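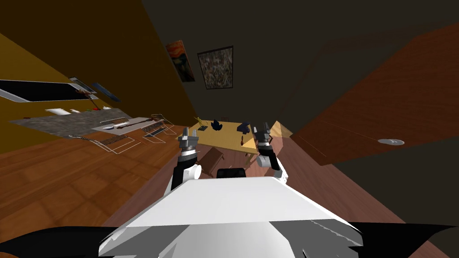 Fig. 3 - Two grippers above the near edge of the tabletop.

Section 3: Setting up your Mirani proving cabinet

Right, you've unpacked it, you've checked the bits against the list in Section 2, and I expect you want to bake something. Give me one evening first. I've set up more of these cabinets than I care to admit, my own included, and the ones that give trouble later are nearly always the ones that got plugged in and filled with dough inside ten minutes.

I'm writing for the standard Mirani with the folding sides and the Tronano controller. If you've got the older one with the dial, skip to Section 7, where Noreen Gilani has very kindly written up everything she knows about it (a lot!).

3.1 Choosing a spot

1. Pick somewhere flat and firm. A kitchen worktop is fine, so is a sturdy table. A wobbly trolley is not.

2. Leave a hand's width clear at the back and on both sides. The vents are on the left and they need to breathe.

3. Keep it out of direct sun. My first one lived on the windowsill end of the worktop and I spent most of January moaning that it ran cold in the morning and far too warm after lunch. The cabinet was fine. I'd put it in a daft place.

4. Keep it away from the hob and the kettle too. Steam from the kettle goes straight in at the vents and the humidity reading goes wild.

5. Make sure the lead reaches the socket without stretching.

Caution: please don't run the cabinet off an extension lead that's already got the kettle and the toaster on it. Use a wall socket.

Note: people ask me whether it can go on the floor. It can, if you've no pets and good knees. Floors are draughty though, and you'll find the bottom shelf lags behind the top one.

3.2 Unfolding and fitting the shelves

1. Lay the cabinet on its back with the door facing up.

2. Lift the two side panels until they click. You want to hear it on both sides. If one side only gives you a soft sort of thud, fold it down and try again.

3. Stand the cabinet upright and open the door.

4. Slide the water tray into the bottom runners, lip towards you.

5. Put the lower shelf in above it. Rails go downwards - the shelf will go in the other way up, quite happily, and then tip your tin forward when you pull it out. Ask me how I know.

6. Add the upper shelf if you're using it. For one big loaf I leave it out and stand it behind the bread bin.

7. Close the door and check the seal all the way round. Run a finger along it. If there's a kink from being packed, warm that part with your hands and press it flat.

The seal on a new cabinet smells a bit rubbery. It wears off after a few runs and I've never tasted it in the bread.

3.3 The first run (empty)

Do this with no dough in it. I know, I know.

1. Pour cold tap water into the tray up to the lower line. Leave the upper line alone for now, it's only for the long overnight programme.

2. Plug in and press the round button once. The display should light up and show the room temperature.

3. Press and hold the button until the number flashes.

4. Set the temperature to 24 with the plus and minus keys. Wait for the flashing to stop.

5. Press the droplet key and set the humidity to 74.

6. Leave it alone for an hour with the door shut. No peeking! Every time you open the door you let all the warm air out and have to start waiting again.

7. Come back and read the display. You're after a steady 24, give or take a degree.

If it's still climbing after the hour, don't panic, leave it another half hour. Cold kitchens take longer, and mine is in a stone cottage at the bottom of Nostcombe where the butter never softens before May.

Put a separate thermometer on the middle of the shelf while you're at it. Any cheap one will do. If it disagrees with the display by more than a degree, make a note of the difference and go to 3.5. 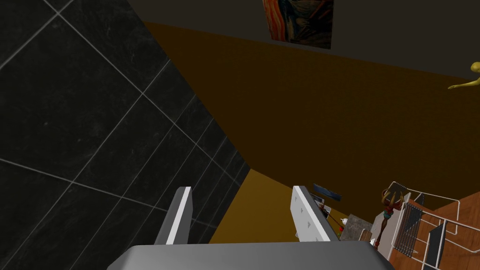 Once the empty run has settled, switch off, open the door and let the inside dry. Tip the water away and wipe the tray. You may find a few drops on the inside of the door, which is normal, and a puddle under the cabinet, which isn't. A puddle means the tray isn't pushed right home or it's been overfilled. Have a look at those two things before you write to anybody.

3.4 Saving your programmes

The Tronano controller has four memory slots. It comes with something stored in all of them but I've never found the factory settings much use, and Dinudico (who make the controller) say in their own leaflet that they're only there as a starting point. I'd overwrite the lot.

My own go like this, and you're welcome to copy them until you've worked out what you like:

Slot 1, everyday white and wholemeal: 24 degrees, humidity 74.

Slot 2, slow sourdough: 16 degrees, humidity 74. Only works if your kitchen is colder than that, because the cabinet heats but doesn't cool. In summer I use the fridge and have done with it.

Slot 3, enriched doughs: whatever your recipe says. I change this one all the time.

Slot 4, spare. Farzana Lashari keeps yoghurt in hers and swears by it. I've had mixed results with yoghurt so I won't give you a number and get the blame.

To save a programme:

1. Set the temperature and humidity as you did for the first run.

2. Press and hold the M key until the slot number appears.

3. Use plus or minus to pick the slot.

4. Press M again, a short press this time. You'll get one beep. Two beeps means it hasn't saved, usually from holding the key too long.

5. Switch off at the wall, count to five, switch on again and call the slot up to make sure it stuck.

Caution: the humidity can be set as high as 98. Please don't, or at least not for bread. The top of the dough goes slimy, it sticks to everything, and you'll be mopping the worktop. I can't think of a loaf that wants it.

3.5 Correcting the reading

Only bother with this if your own thermometer and the display didn't agree.

1. Check your thermometer first. Stand it in a glass of crushed ice and a splash of water for a few minutes. It should read nought, or very near. If it doesn't, the cabinet may be innocent.

2. With the cabinet on, hold the plus and minus keys together until you see CAL.

3. Nudge the number up or down by the difference you noted.

4. Let go and wait. It saves by itself after a few seconds and drops back to the normal display.

5. Run it empty for another hour and compare again.

Mohsin Virk pointed out, after the last version of this guide went round, that I'd got the direction muddled. Sorry, everyone. If the display reads higher than your thermometer, nudge it DOWN. If it reads lower, nudge it UP. Cross out the old page if you printed it.

3.6 Your first proper prove

1. Fill the tray to the lower line and bring the cabinet up to temperature before you finish kneading.

2. Oil your bowl or tin lightly and put the dough in. It doesn't need a cloth or cling film over it.

3. Stand it in the middle of the lower shelf, with a bit of air round it.

4. Call up slot 1, shut the door and set a timer. Start with the shortest time your recipe gives, then go by how the dough looks.

5. Do the poke test with a floured finger. If the dent springs straight back, give it longer. If it fills in slowly, get the oven on.

Note: expect things to move faster than they did in the airing cupboard. My first few loaves were badly over-proved and came out flat as a slipper, still very nice toasted.

Afterwards, empty the tray every time. Don't leave water standing in it between bakes, it goes cloudy and then it goes worse than cloudy. Descaling is in Section 4, along with what to do about flour in the vents.

Last revised 2024-04-05, Isla Treloar. Corrections to me please, or to Kulsoom Pirzada if I'm away.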